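Unit 4: Hardwood Seating Stock, Moisture and Movement
Branbridge Evening Program, Furniture Materials
Handout revised 10/1/22

Wood takes up and gives off water until it is in balance with the surrounding air. The moisture content at which this exchange stops is the equilibrium moisture content (EMC). EMC depends mainly on relative humidity and to a lesser degree on temperature. For the shop exercises, assume storage at 40 percent relative humidity unless the problem states another value.

Movement along the grain is small enough to ignore in work of this size. Movement across the grain is not. Tangential movement is greater than radial movement in nearly all species, so a flat-sawn board changes width more than a quarter-sawn board of the same size. It also tends to cup.

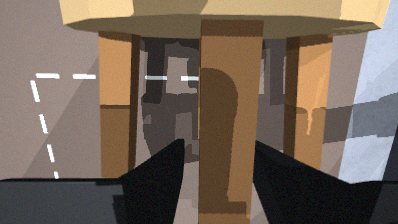
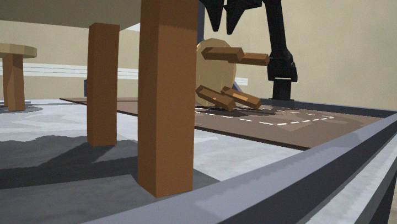
The usual rule for solid tops is to hold the center and let the edges travel. Screws go through slotted holes, with the slot running across the grain. Legs raise a separate question, as their grain runs vertically and the top's grain runs horizontally. Where a rectangular leg meets the underside of a wooden stool top, as in both views, sketch the two grain directions before choosing a joint. A long glue line between them will be stressed at each change of season. Short glue lines tolerate it.

Calculating movement: multiply the board width by the change in moisture content, then by the coefficient for the species and cut. Coefficients are in the Sira table, column 2. Use the tangential figure for mixed grain.

Problem set, due at the second January meeting:
Work the Vallejo bench top, 50 cm wide, for a rise in EMC of 2 percentage points. Repeat for quarter-sawn stock. State the slot length needed at each edge, with the center fixed.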